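Appliance top

An appliance top is the flat upper surface of a domestic or office appliance, most often a small refrigerator, considered as a place to put things. It appears on no floor plan and in no furniture catalog, yet it is among the most heavily used shelves in shared workplaces.

Origin

Appliance tops came into general use when refrigerators became short enough to see over. Early models had rounded lids, from which a sandwich would slide. Flat lids followed, and the sandwich stayed.

Usual contents

Snack bags are the classic occupant. A bag is light, will not roll, and can be left for weeks on the understanding that it belongs to someone else. Mugs, mail and single gloves are also common. The Clillden office survey, published in June, recorded 681 items on appliance tops in shared workrooms, of which 4 were being used by the person standing nearest. The survey excluded crumbs.

Surroundings

An appliance top seldom occurs alone. It tends to collect a bin, a fan, a power strip and cardboard boxes that are going to be flattened soon. Hendricks, in its guide to office upkeep, calls this grouping a "utility corner" and advises clearing it every six weeks. The Urkitik handbook calls it "the back" and gives no schedule.

Variants

Microwave tops are warmer and smaller. Washing machine tops are roomy but tend to redistribute their contents during the spin cycle. 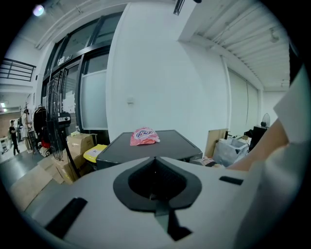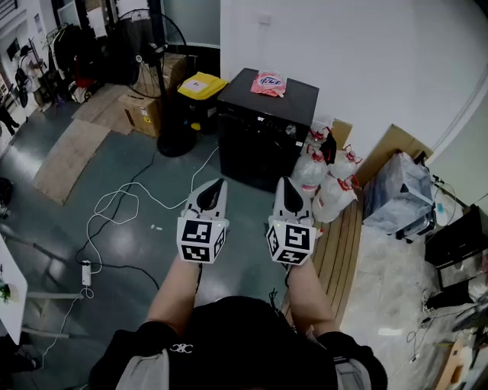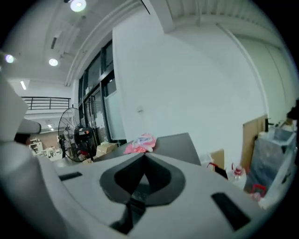 Printed plastic bag on a dark flat top, with a standing fan and cardboard nearby (three views).

See also: Windowsill; Top of the stairs; Chair, clothes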